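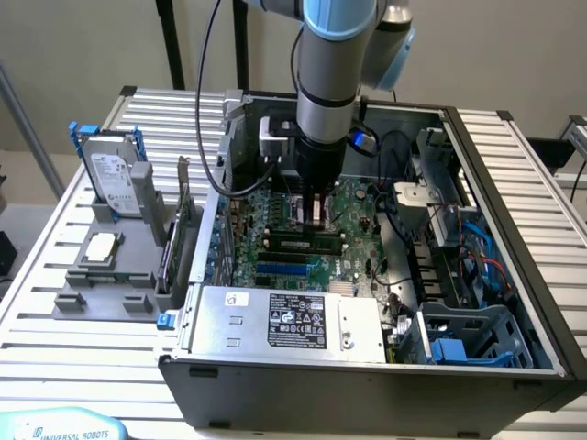 Media > Audience > Notes

Every fall somebody sends me a survey proving that people will pay for news if you just ask them nicely. This year's came from Indell in September: 4000 readers, 76 percent of them "open to" a digital subscription. Open to! I'm open to running a marathon. It's a bit like an open desktop tower lying on its side, with the motherboard in plain view. You can stare at the parts all day and still have no idea whether the thing boots. Surveys show you parts.
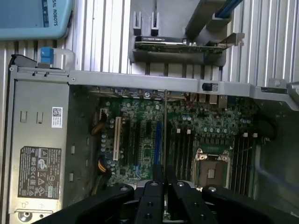

The tower from the top, side panel off.

Akihiko Morikawa, who ran subscriptions at Hirura for years, told me his team once compared survey answers with credit cards. Of 136 readers who said they would "definitely" sign up, a handful did. He wouldn't tell me how many, and I take that as an answer.

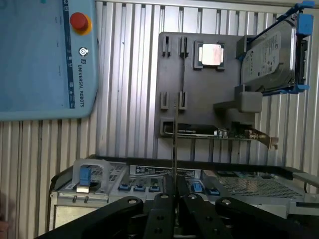 Young-sook Shin thinks I'm too hard on these things, and says a bad survey still beats an editor's hunch. Maybe. But a hunch doesn't come with 107 slides and a sales call from Flendier the week after. If Indell asks the same people again next year, I'd like one more question on the form: what did you pay for last month?

14 comments | 9 shares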